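Drimadley kitchen tips: small white tables, plates and buns

Updated 15/12/2022

Quick one this week, baking to do. Mostly about keeping a white table white and getting buns from steamer to plate without a mess.

Matte white tops first. Lovely when new. Show everything. Crumbs, tea rings, that grey smudgy look you get in the middle where arms rest. Ours is a Viller, bought in August, and it marks if you so much as look at it.

What works:
Warm water, drop of washing up liquid, soft cloth. Wring it right out.
Dry straight after with a tea towel. Don't leave it to air dry, you get streaks.
Smudges that won't shift: bicarb and water paste, fingertip, very light. Rinse twice.
No scourers. No cream cleaner either, it polishes a shiny patch into the matte and then your stuck with it.
Corners and the edge against the wall last, with a dry brush.

Coloured plates help more than you'd think. Pale food on a white plate on a white table just vanishes. Coral or salmon pink is good, shallow with a bit of a rim so nothing rolls off.

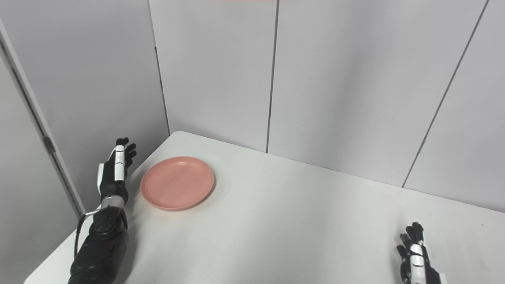
Do pink plates stain?
Glazed ones rarely, plastic ones quite easily. Turmeric and tomato are the worst. Rinse straight away and leave in soapy water for 8 minutes or so before washing.

Right, buns. Plain steamed ones, the pale lumpy sort. Size of a small fist when done.

Plate out first, before you lift the lid. Put it to one side of the table and keep the middle clear for your hands. Sounds fussy, saves a burnt thumb.
Let them sit 2 minutes with the lid tipped. Take it off too quick and the tops wrinkle.
Wipe drips off the underside of the lid, they make wet spots.
Lift from underneath, never pinch the top.
Square of baking paper under each one. The Casar packs are fine, cut to size yourself.
One on the bare table while you sort the rest is OK if the table's been wiped. Not for long, the bottom goes tacky.

Check for specks before you put any food down. Pepper, burnt crumbs, bits off the toaster. Far edge is where they hide. Damp finger picks them up faster than a cloth.
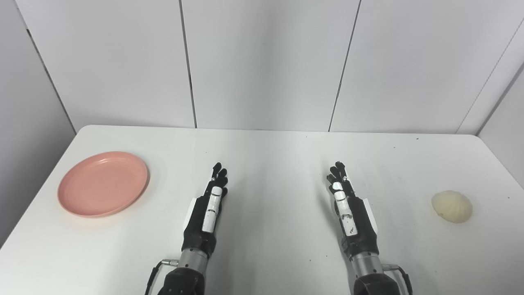
How do you stop a steamed bun going hard once it's out?
Cover it with a clean damp cloth as soon as it has stopped steaming, then eat within the hour. Gone hard already? Back in the steamer for a few minutes.

Storing: cool completly, bag, freeze. Steam from frozen, about 8 minutes.

Plates go upright in a rack if you have one. We use a Bittencourt rack on the shelf, kitchen paper between anything with a glossy rim so it doesn't scratch.

More on racks next time, plus descaling the steamer.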